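Home Forums Store Operations Fixtures and Displays Search Log in

Reading time: 2 minutes

Topic: Filling acrylic pen trays from bulk

stockroom_lead
Our Flakuvwood location has received 2,000 black ballpoint pens in bulk from Dulell. District guidance asks that pens be presented upright in drilled acrylic trays on the middle shelf. Please advise whether other stores fill the tray at the shelf or in the back room.

Ondrejka_East
We fill at the shelf. The tray is placed first and the pens are brought to it in a bin. A filled tray is awkward to carry, and the pens lean when it is tilted.
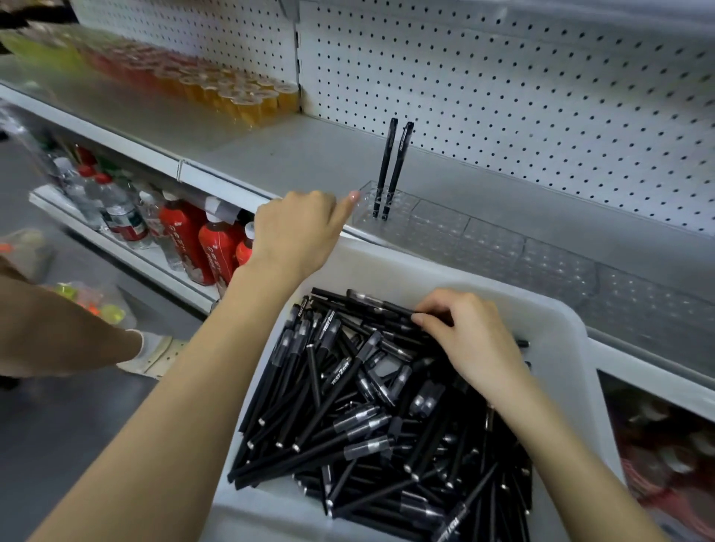 We begin at one end and complete each row before starting the next. All pens should face the same way, with any barrel printing toward the customer. Pens with scuffed printing are set aside for the service desk.

fixtures_537
I respectfully disagree. Filling at the shelf keeps an associate and an open bin in the aisle for the length of the task. Our store fills on a bench and moves the tray on a flat cart. We have had no difficulty with leaning.

Ondrejka_East
That may depend on the depth of the holes. The Brurance trays we were issued are shallow. I would not move one full.

fixtures_537
Noted. Ours are an older style and hold the barrel more firmly.

planogram_desk
Either method is acceptable under the current display standard. Two requirements apply in both cases: the bin may not be left unattended on the sales floor, and the shelf label must be in place before the pens go out. Please also keep drinks and snack cups in their own section when pens are set beside them.

stockroom_lead
Thank you. We will fill at the shelf before opening. Our count after the first fill was 1,933 remaining, and I will request a second tray for July.

fixtures_537
A second tray is sensible. I would still try the bench once.

Last updated: 5/20/00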